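Flurmont and Stadus: what the transit talks have and have not settled

Officials from Flurmont and Stadus met again in February to work on the text of the Nedard transit protocol. It was the first round at deputy minister level after the border closure of last year. The communiqué ran to two paragraphs and gave no date for signature. Readers who follow only the press statements may have formed the view that agreement is close. The working papers suggest a slower process.

The protocol covers three matters: the rules for goods vehicles crossing at Nedard, the treatment of sealed cargo passing through Stadus to third countries, and the procedure for settling disputes. Only the first is near completion. Both sides now accept that vehicles will be inspected once, on the side of departure, with officers of the receiving state present. The crossing would operate for 22 hours a day, with the gap used for handover of records and staff.

Permits remain a point of disagreement, though a narrow one. Stadus opened with a monthly limit of 518 for Flurmont hauliers. Flurmont asked for 573. The difference matters less than the definition of a permit. Under the Stadus draft, a return journey uses two. Under the Flurmont draft, it uses one, provided that the vehicle re-enters within the same month. If the Stadus reading were adopted, the higher figure would still leave Flurmont worse off than the lower figure under its own reading. Press coverage in both capitals has concentrated on the numbers and largely passed over this clause.
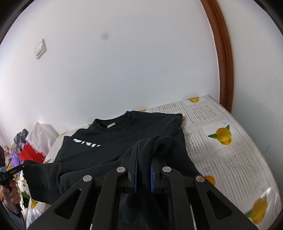 Sealed cargo is the harder subject. Stadus wants the right to open any consignment on suspicion, without prior notice to the owner. Flurmont argues that this would defeat the purpose of sealing, and points to the older Gagnon Convention, which both states signed and which allows opening only where a seal is damaged or the papers do not match. Stadus replies that the convention was written for rail and does not extend to road traffic. The text is unclear. Article 9 refers to "wagons and other conveyances", and the second half of that phrase has never been tested.

Joscha Ostermann, who advised the Flurmont delegation during the earlier rail talks, takes the view that the drafters meant to include lorries but left the wording loose to avoid a quarrel over road charges. In a note sent to subscribers of this newsletter he writes: "The minutes show that road traffic was discussed at two sessions and then dropped from the agenda without a decision. Either government can quote them to its own advantage, and both have done so." He recommends a separate annex on road cargo, leaving Article 9 as it stands.

An annex would have one practical benefit. Amendments to the convention need approval by both parliaments, and the Stadus assembly rises for elections before the summer. An annex to the protocol could be brought into force by exchange of letters. The drawback is that either side could withdraw from it on short notice, and hauliers would be reluctant to sign long contracts on that basis.

On disputes, the parties have agreed to a joint panel but not to its powers. Flurmont wants binding rulings. Stadus will accept recommendations only, at least for the first year. A compromise paper, circulated late in the last session, would make rulings binding on fees and waiting times and advisory on everything else – a split that the Stadus delegation neither accepted nor refused.

The backlog at Nedard gives both governments some reason to move. The register held by the crossing authority listed 3044 pending transit applications at the end of the month, most of them from firms based in Flurmont. Temporary permits continue to be issued under the interim order, which has no fixed end date.

The next round will be held in Stadus at technical level. The sealed cargo clauses are first on the agenda, followed by the definition of a return journey. Dispute powers have been left to the deputy ministers.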